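Leveling a Kitchen Subfloor Before Tile

Check the floor before ordering tile. Lay a straightedge across the joists, then along them, and mark every low spot with a pencil. Write the depth next to each mark.

Pull all staples and scrape off old adhesive. Drive a screw wherever the plywood moves underfoot. Set the heads slightly below the surface. Vacuum twice.

Prime the whole floor with Oneo primer and let it turn clear. Two thin coats are better than one heavy coat on old plywood. Close the gaps at the walls with foam strip, and dam the doorway with a length of scrap lumber.

Mix one bag of leveler at a time, following the water line on the bag. Too much water leaves a soft, chalky top. Start pouring at the far wall and work back toward the door, spreading each batch into the last one while both are still fluid. Our kitchen measures 214 square feet and took two people 4 hours, cleanup included.

Keep foot traffic off until the leveler is hard. Check again with the straightedge and rub down any ridges with a masonry stone.

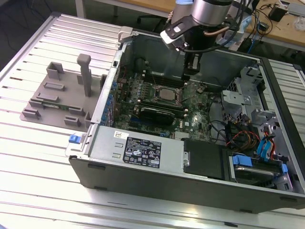

Dell tower on its side, side panel off.

Next: cutting tile around cabinet bases.

Flekimwood house pages. Last changed November 12, 1999.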